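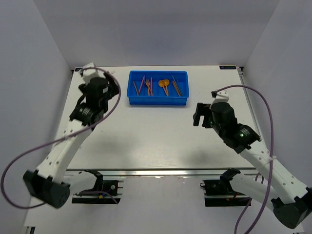
Could a story made only of letters ever be as gripping as one told straight, came the question as we were packing up last session, given that whoever is writing the letter has obviously lived long enough to pick up a pen? I said I'd put my answer in the notes, so I have, and it got away on me a little.

Reading and Writing Short Fiction: notes on stories told in letters
Posted 11/27/25 by your course tutor, Tredell Evening Program

The short answer is yes, I think it can, but the suspense moves to a different spot. In an ordinary adventure story we ask whether the heroine will get across the ice. In a letter we know she got across, or at least as far as a table and an ink bottle, and so we begin to wonder about other things -- what she's leaving out, whether the letter will reach anyone, and whether the person reading it at the other end is somebody she should be trusting at all. I find that second kind of worry lasts me a good deal longer than the first, though I know a few of you feel differently and I'm happy to be argued with.

Please have another look at "The Grastov Letters", which starts on page 144 of your reader. You'll remember there are five letters, all from the older sister, and we never see a single reply. On a first reading most people go along with her quite cheerfully. She's funny about the landlady, she's generous about the weather, she asks after everybody's health. Then in the third letter she says, "I won't mention the money again," and I'd like you to go back and check, because she hasn't mentioned it before. So either a letter has gone missing or she has been having the conversation in her own head. The story never settles which, and every sentence after that one has a slightly different colour to it.

A word about the gaps. A novelist working in plain narration has to get from one event to the next somehow, with a line break or a chapter heading or a bit of "by the following spring". The letter writer gets all that for free. The date changes and off we go! But a gap only works if something has shifted while we were away, and the reader should be able to feel what has shifted before being told. In the Grastov story it's the greeting. She goes from "My dear old goose" to "Dear sister", with no explanation whatever, and I remember putting the book down on the bus the first time I read it and staring out at the snowbanks for several stops. 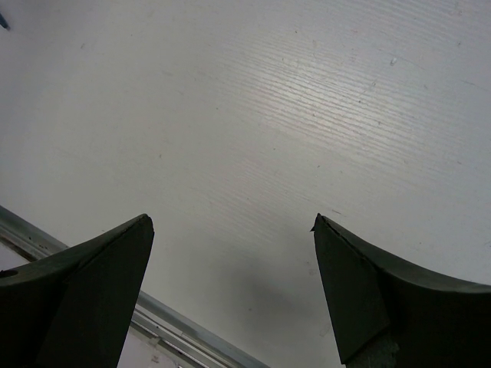 Fig. 2. Tabletop with a fine wood-grain pattern.

Now for the trouble with letters, and there is some. The commonest fault I see in drafts (and I've committed it myself, more than once) is the letter that tells its reader what its reader must already know. "As you'll recall, our father sold the mill at Skernholm when we were children" is really addressed to you and me, peeking over the shoulder. A sister would write "I keep thinking about the mill", and leave it there. You'd be surprised how much a stranger can piece together from that, and how much more they enjoy having done the piecing.

The other fault is perfect recall. People in letters don't reproduce two pages of dialogue word for word. They summarize, they get cross halfway through, they quote the one remark that stung and probably improve it a bit in the telling. Let them. A misquoted remark can tell us more about a character than a faithful one, and it gives you something to play with if the same remark turns up later in another hand.

For next time:

Read the extract from "Ifans" on page 345. It's a single long letter with a postscript, and I'd like you to think about what would be lost if the postscript came first.

Write 2 letters, a page or so apiece, from the same person to the same person, with a stretch of months between them. Something has happened in the meantime and your letter writer would prefer not to discuss it. Please don't name it outright in either letter. If you get stuck, start with the second greeting and work backwards from there.

Don't fuss over period language unless you're enjoying it. Several of the drafts handed in back in October got so tangled up in "pray" and "I remain" that the poor people underneath could hardly get a word out, and they were interesting people, too! Plain modern English is fine, and so are emails, provided they're emails somebody would send.

Bring a spare copy for your partner, double-spaced, with wide margins for pencil.

We use cookies to remember your preferences on this site. Accept or manage settings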